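16 June 2018

Notes for the Father's Day session at Pellholm. Opening prayer cut to two minutes. Marcelino reads Psalm 68, verses 4 to 6 only - last year we ran long. Dropped the "all dads please stand" part. Still need a second hymn; 62 in the old book is too high for most of us.

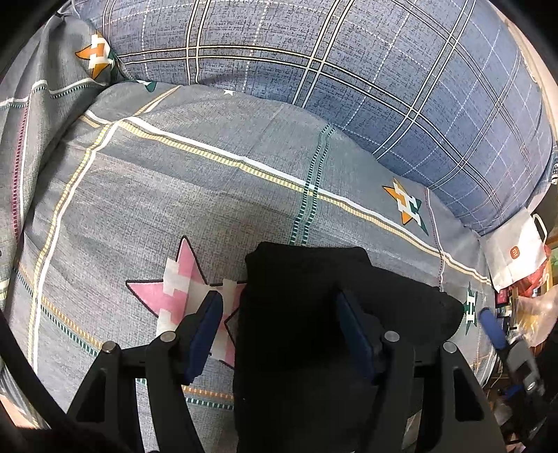
Sharada Kartha would keep a short prayer for men who hoped to be fathers and aren't, and wants it read before the notices. Agreed, moved up.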